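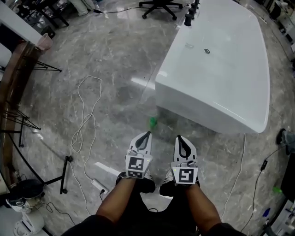 Photo: N. Guerra

Pokumgate: progress report to the Grukham Fund
Mar 21, 2021

Hello all,

I promised you a proper update once we had something worth showing round a table, and we do now, so put the kettle on because this one runs a bit long.

For anyone on the panel who has joined since the award: Pokumgate is a family card and dice game for two to six players, aged seven and up. You're all smugglers in a harbour town, trying to get your goods through the gate before the bell goes. You play a card face down, roll the die, and the number tells everyone how much of your card you have to own up to. It takes under half an hour, and you can be thrown out of the game and back in again within a turn, which the younger ones love. Your grant paid for development, playtesting and the first print run.

Where the money has gone

I've put the full sheet in the shared folder with the receipts, so I'll only give you the bits I think you'll want to talk about. The artwork is finished and paid for. The proof copies from Peixoto came in under the quote, and then the postage on the second set ate the difference, so call it a draw. I've spent 382 pounds more than planned on the box, and I want to own up to that straight away. We had budgeted for a tuck box, the sort ordinary playing cards come in, and every single tuck box we handed out for testing had a torn flap within a fortnight. Families shove these things in drawers and down the side of car seats. So it's a proper two-piece lid and base now, and I've taken the overspend out of the launch line, where we weren't going to be able to hire a hall anyway.

Nothing else is over. The illustrator's last invoice landed in this period though it was meant for the next, which makes the middle column look worse than it is.

The rules

The rulebook is down to two sides of one sheet. When I wrote the application it was eleven pages, and I was rather proud of it, heaven help me! Most of what went was there to deal with things that hardly ever happened. We had a whole section on what to do if two players rang the bell on the same roll, with a table, and in months of testing it came up once. Now whoever is youngest goes first. Done.

The bigger change is the bribe. In the version you saw, you could pay another player two coins to look at their card. Grown-ups thought this was clever and children thought it was mean, and I noticed the children were right about what it did to the game: the person in the lead could always afford it and the person at the back never could. So bribes are now paid in cards from your own hand, and you have to hand the card over before you look. It has made the end of the game much closer. It has also made it a bit longer, by a few minutes, and I'm still fiddling with the number of bells in the deck to bring it back.

I also had to change the dice. The first ones had little lanterns in place of the pips and looked lovely, and in lamplight you couldn't tell a five from a six to save your life. We're back to plain pips, with a lantern on the one only.

Playtesting

This was the part of the plan that got turned upside down, for reasons you'll all know. We'd meant to do it in libraries and after-school clubs with me hovering at the end of the table, and obviously that wasn't on. What we did was post out 200 plain-printed sets to households, each with a score pad and a stamped card to send back. I had low hopes for the cards. They've been the best thing we've done.

Between them the households logged 2402 games. I've typed up every one (my wrists would like a word) and there's a lot in there I'd never have seen by hovering. A few things that came out of it:

The two-player game was poor. I'd suspected as much. With only two of you there's no one else to blame, so the bluffing falls flat. I've written a two-player version with a third hand laid out face down, which we call the harbourmaster, and it takes a turn by the die alone. The second round of cards says this is much better, and a few couples now play nothing else.

Seven is the right age for the box, though plenty of six-year-olds manage with a grown-up whispering. I had wondered about putting six on the lid to widen the market a little. I'd sooner leave it at seven and have people pleasantly surprised.

People can't hold nine cards. Small hands can't, and a lot of older hands can't either. We deal seven now. One grandmother wrote to say she'd been standing hers up in a toast rack, and I've stolen that for the rules sheet as a tip.

People don't like being "caught". We changed it to "stopped at the gate" and the complaints about sulking went down. I can't prove it was the wording, because the bribe rule changed in the same set, but I'm keeping it.

I should be fair and say that the returns tail off. The keen households played and played, and some of the others sent back one card early on and nothing after. So the numbers lean towards people who already liked it, and I'd be careful about quoting them on the box. I've sent a short note to the quiet ones asking what put them off. The answers so far are mostly that life got in the way, plus two who found the rules on stopping confusing, which I've since redrafted, and one very frank family who simply don't care for bluffing games. Fair enough.

Artwork and production

All the card fronts are signed off. Natalina Guerra has looked after the proofs with Peixoto and has been much stricter than I would have been. She sent the first set back over the blue, which was coming out nearly black on the night cards, and she was quite right to. The second set is lovely. We've gone for a linen finish, which shuffles better and hides the jam.

We did have one real stumble. The backs of the cards weren't symmetrical. There was a gull in the corner, only the one, and if you turned some of your cards round you could tell them apart across the table. I'd looked at that design for months without spotting it. A boy of nine spotted it in his first game, used it to beat his whole family for a week, and then confessed on the score card. There are two gulls now. It cost us a day of the illustrator's time and he has a credit on the rules sheet.

The insert for the box is still open. Card costs more than the plastic tray but I really don't want a plastic tray, and I think the people buying this won't either. I've asked for a price on a simple folded card divider and will bring it to you once I have it. If it comes in silly, my fallback is no insert at all and a paper band round each half of the deck.

Selling it

Homeck have agreed to take the game into their shops on sale or return, to start with in a small number of branches. I'd hoped for a firm order, and I did ask, but they're being careful with everything new this year and I can't blame them. They want a sample box for the window and a card on the shelf that explains the game in one sentence. I've written fourteen of these sentences and I hate them all. The least bad is "Own up or brazen it out", which the children I tried it on didn't understand, as brazen isn't a word anyone has used near them. If any of you fancy a go, please do!

We'll also sell direct from our own site. The shop page is built and sitting there hidden. I've packed and posted a few trial parcels to friends to see how the new box travels, and the corners came through well in a plain card mailer. It goes as a large letter if the lid is pressed down properly, and as a small parcel if it isn't, so getting the depth right on that insert matters more than you might think.

What's late

The rules video is late. I said it would be ready by now and it isn't. I filmed one attempt, watched it back, and I talk far too fast and forget the bell altogether. I'm going to write it out word for word and do it again, with somebody else's hands dealing the cards so I can concentrate on the talking.

The schools pack is late too, but for a better reason. Two of the teachers on our list told me quite plainly that no one had the time to look at anything extra this term. I've drafted the counting activities and parked the rest until they come up for air.

Everything else is on the dates in the plan, or close enough that I haven't moved them.

What's next

The final files go to Peixoto as soon as the insert is settled. They've pencilled us in for a June print slot, and they'll hold it if the files are with them a clear month before. I'm going to do one more small round of testing on the number of bells, with the households who've been most reliable, and then I've promised Natalina I'll stop touching the rules. She has made me put that in writing, so there it is.

Things I'd like from you, if you can manage them before the next call: a yes or no on moving the overspend out of the launch line, a view on whether the Fund's logo goes on the side of the box or the bottom (the side is tight – it would sit under the age mark), and any thoughts on the price. I've been working on the basis that it should sit alongside the other small-box family games, and Homeck agree, but they'd like us to come down a little for the first few weeks. I'm in two minds. It would help the shelves move, and it would also annoy the people who've already told me they'll buy from us direct at full price.

I've got a proof copy set aside for each of you and will post them as soon as I have everyone's current address. Please play it with someone competitive and write on the score card. Rude comments welcome, they're generally the useful ones.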